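Ticket 446 - light therapy lamp drops out before end of morning session
Product: Dovura bedside lamp, with Flester sleep diary app
Opened by: Trinidad Barrientos
Status: Open, waiting on part
Priority: Normal

Opened October 26, 2024

Lamp shuts itself off partway through the morning session. Not every day. Bought it for a late body clock - left alone I fall asleep past 4 a.m. and wake at noon. Sleep clinic has me doing bright light right at wake time, moving it earlier a little every few days. Was going ok. Now the lamp quits on me and I sometimes doze back off, and then the whole day slides.

What I have done already:
Different outlet. Same.
Held the power button till it blinked. Same.
Deleted the app and put it back. Lost my diary for September, thanks.
Read the booklet. Nothing about this in the booklet.

Lamp is on the shelf by the bed, app on my phone, phone charging in the hallway because I'm told not to have it in the bedroom.

Support reply 1

Hi Trinidad, thanks for the detail. Sorry about the diary, we'll get to that. A few things please:
When it shuts off, does the small light on the base stay on or go out?
Is it a fade or a hard cut?
How far into the session?
Which schedule is set in Flester, "fixed" or "moving"?
Please don't change the wake time while we look at this.

Trinidad

Base light stays on. Hard cut, no fade. Early on, maybe a third of the way in, but one morning it went nearly to the end. Schedule is moving. Can't promise on wake time, the clinic sets that, not me. Next step earlier is due this week.

Support reply 2

OK follow the clinic, ignore me on that. Just tell us when it moves.

Base light on means it still has power. So either the lamp is being told to stop or the heat cutoff is tripping. Heat cutoff usually takes the base light with it on this model, but not on the older boards. Can you read me the board number, underside, last three digits.

Trinidad

252

Support reply 3

252 is the older board. So can't rule out heat. Two tests, one per morning, not both at once.

Test A. Lamp off the shelf, somewhere open, nothing behind it or over it. App as normal.
Test B. Lamp back on the shelf. App closed, session started by hand with the button on the base.

Write down if it quits and when.

Trinidad

Test A, morning 1. Lamp on the dresser. Quit. Sooner than usual if anything.
Test A again, morning 2, because I didn't trust it. Ran the full session. So I don't know what that tells you.
Test B, morning 3. Shelf, button. Full session.
Test B, morning 4. Full session.

Slept like garbage before morning 1, was up till 5. Noting it because the clinic wants everything noted and I may as well keep it in one place.

Support reply 4

Really useful. Looks like the app then, with the heat thing not fully off the table. What was different between morning 1 and 2? Did the phone move? Did you snooze?

Trinidad

Snoozed on morning 1. Twice. Didn't snooze on 2. Hadn't thought of that.

Going back through the paper notes - think I snoozed on most of the bad days. Not all of them. There's one where I wrote "no snooze, lamp died" and underlined it so I must have been sure.

Support reply 5

Snooze makes sense. On a moving schedule Flester works out the session end from the alarm time, and snooze may be resetting that without resetting the lamp. So the lamp thinks it's done. Passing to the app people.

Workaround for now:
Set Flester to fixed.
Put in the wake time by hand, change it by hand when the clinic moves it.
Start the lamp from the base button.
Use a plain alarm clock, not the app alarm.

Trinidad

Did all that. Four mornings, no dropouts. Wake time moved earlier on the second one, went fine. Asleep before 3 last night, first time in ages.

But the lamp now buzzes. Low buzz on full brightness, gone if I turn it down a step. Is a step down still enough light? Box says full brightness for the distance on the card.

Support reply 6

Glad about the sleep! On the step down - please ask the clinic and not us, we can say what the lamp puts out but not what you need.

Buzz is probably the adapter. Does it have Cabral printed on it, or Storkska? Both were shipped. Also is it warm to the touch after a session?

Trinidad

Cabral. Warm yes, not hot. Buzz is coming from the adapter, you're right, put my ear to it.

Clinic says stay at full brightness and sit where the card says. So I'm living with the buzz. Been doing the session in the kitchen instead, lamp on the counter, breakfast at the same time, otherwise I go straight back under the covers. 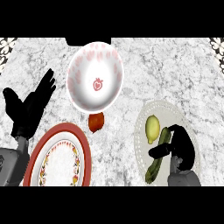

Kitchen is a better spot anyway. Have to get up and walk to it. Only downside is the adapter cord is short so I'm on the one outlet by the stove and my roomate wants that for coffee.

Support reply 7

Sending a Storkska adapter, longer cord too. Keep using the Cabral one if it's only warm. If it gets hot or smells, unplug it and write to us. Don't use a phone charger in its place even if the plug fits, people try that.

Update from app people: they got the snooze fault to happen on a test phone. Moving schedule plus two snoozes, lamp quits early every time. One snooze, only now and then. Fix is in the next build, no date yet.

They can't explain your "no snooze, lamp died" day. Do you still have what time that was?

Trinidad

Found the page. It was the morning after a wake time change, so maybe it was still on the old time? Alarm rang at the new one, lamp ended on the old one. Guessing.

And the September diary? Clinic appointment coming up, they'll want it. I have paper for half of it.

Support reply 8

Good guess, passed it on as is. Second fault maybe, same area.

Diary: if you were signed in, there should be a copy. Settings, Account, Restore, pick the oldest one listed. It will ask to overwrite, say no and choose "merge". Do NOT say overwrite or you lose the new entries.

Trinidad

Restore list has two. Oldest merged fine, got nearly all of September back. Missing the last few nights but those are on paper so ok. Bedtimes came through, wake times came through, naps didn't.

Adapter not here yet.

Support reply 9

Naps are a known gap in merge, sorry, they'd have to go in again by hand. Adapter shipped this morning. Leaving ticket open till it arrives and you've had a few sessions on it. Stay on fixed schedule and base button till we say the new build is out.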